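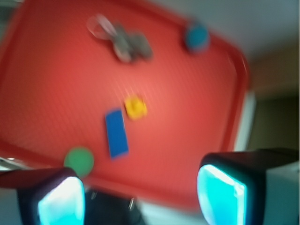
Man-sik Jang preguntaba el otro día si de verdad hace falta purgar el radiador antes de tocar la presión de la caldera, y que a él en casa siempre se lo habían explicado al revés. Pues le contesto en este mismo hilo, que para eso lo tengo abierto, y así de paso dejo ordenado todo lo que he ido probando con la dichosa calefacción.

Incidencia: el radiador del salón no calienta por arriba y la caldera pierde presión.
Estado: resuelto (a medias, leed hasta el final).
Equipo: caldera Comby de condensación, circuito de radiadores de aluminio, termostato de rueda.

Pongo los antecedentes. El piso es de alquiler, tercera planta, y la caldera ya estaba cuando entré. El año pasado funcionó todo de maravilla, o eso me parecía a mí, porque tampoco fue un invierno muy duro. Este otoño la encendí un rato para probarla y el radiador grande del salón se quedó templado por abajo y helado por arriba. Los demás, bien. Bueno, el del pasillo regular, pero ese nunca ha sido gran cosa.

Primera prueba: subir el termostato. Ya sé, ya sé. Lo subí a tope, esperé media hora y lo único que conseguí fue asarme en el dormitorio. El salón igual.

Segunda prueba: abrir del todo la llave del radiador. Estaba durísima. La moví de lado a lado con un trapo hasta que cedió, y noté que el tubo de entrada se calentaba más, pero la mitad de arriba seguía fría. Anneliese Schwerdtfeger me escribió aquí que eso era aire como una catedral y que me dejara de termostatos. Tenía razón.

Tercera prueba: purgar. Apagué la caldera, dejé enfriar todo el circuito, puse un vaso debajo del purgador y giré un cuarto de vuelta con un destornillador plano. Salió aire durante un buen rato, luego escupitajos de agua negra (¡qué olor, madre mía!) y por fin un chorrito continuo. Cerré, pasé al siguiente radiador y así hasta el último. Empecé por el más cercano a la caldera, como recomendaba Lutz Fuchs unos mensajes más arriba.

Y aquí va la respuesta a Man-sik – al purgar se pierde presión, siempre, porque estás sacando aire que ocupaba sitio. Si rellenas primero y purgas después, te toca rellenar otra vez. No pasa nada grave, pero es trabajo doble. Ahora bien, si el manómetro está casi a cero conviene meter un poco de agua antes, que si no por los radiadores altos no sale nada. Así que en casa de Man-sik a lo mejor tampoco iban tan desencaminados.

En mi caso la aguja se quedó muy por debajo de la zona verde. Abrí la llave de llenado poquito a poco, oí correr el agua, cerré al llegar al verde y encendí. A los veinte minutos el radiador del salón quemaba de arriba abajo. ¡Qué alegría más tonta!

Lo malo vino después. A la mañana siguiente la presión había vuelto a bajar. Rellené. Dos días más tarde, otra vez. Aquí Till Seidel sugirió mirar el vaso de expansión y Nele Kettler, que buscara humedad en las juntas con papel de cocina, radiador por radiador. Empecé por lo del papel, que era gratis, y en el racor de salida del pasillo el papel salió mojado. Muy poco, una mancha del tamaño de una lenteja, pero mojado.

Apreté la tuerca un pelín con la llave inglesa, sujetando el tubo con la otra mano para no retorcerlo. Mejoró sin arreglarse del todo. Al final llamé al servicio técnico Policarpio, que mandó a un chico muy majo: vació el tramo, cambió la junta, volvió a llenar y de paso comprobó el aire del vaso de expansión, que estaba bien. Me cobró 80 euros con desplazamiento. Me esperaba más, la verdad. El número de parte es el 344, por si alguien de la comunidad lo necesita para reclamar lo suyo.

Cerrado el 01/11/2018, con la presión quieta desde la visita.

Queda pendiente el ruido. Cuando arranca la bomba se oye un gorgoteo en el pasillo, cortito, que antes no estaba. El técnico dijo que podía ser aire suelto después del vaciado y que purgara otra vez pasados unos días. Lo haré el fin de semana y lo cuento por aquí. Si sigue sonando abro otra incidencia, que este hilo ya es larguísimo.

Ah, y Lutz, lo del líquido limpiador para el agua negra me interesa. ¿Se echa por el purgador o hay que desmontar algo? Porque desmontar ya te digo yo que no desmonto nada.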